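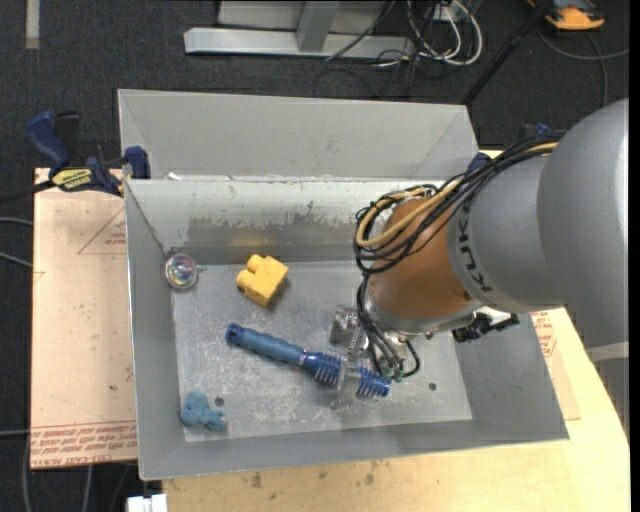

4. Fitting the Feltano front splitter

Read this section to the end before you lift the car. Two persons are needed from step 5.

1. Park on level ground, apply the parking brake and let the exhaust cool down completely.
2. Raise the front of the car and put it on axle stands. Never work under a car that stands only on a jack.
3. Remove the lower screws of the factory bumper. Keep them, they are used again in step 7.
4. Clean the lower edge of the bumper with alcohol wipes. Wax must be removed fully, otherwise the tape does not hold.
5. Hold the splitter against the bumper and mark the center on both parts with masking tape.
6. Peel only the first part of the red film, align the marks, then pull out the rest slowly while your helper presses from below.
7. Put all screws in by hand first. Tighten from the center to the outside, with a hand screwdriver.

Caution: Do not use an impact driver. Carbon fiber can crack around the hole, and such damage is not covered by the warranty.

Note: On cars with the Mahuika lowering kit, the side brackets must be turned – the short leg goes to the wheel.

8. Lower the car and turn the steering fully to both sides. The tire must not touch the brackets.
9. Check all screws again after 119 miles, and then every 4,000 miles.

If a bracket touches the wheel liner, stop and write to us before cutting anything.

Section text: Guilan Xie. Checked in the workshop by Leandro Toledo.

1,217 views | 3 comments

Related guides
Bilbridge side skirts – drilling template
Skuvoron rear diffuser – removal and refitting
Care of clear-coated carbon parts

Contact | © Feltano | Back to top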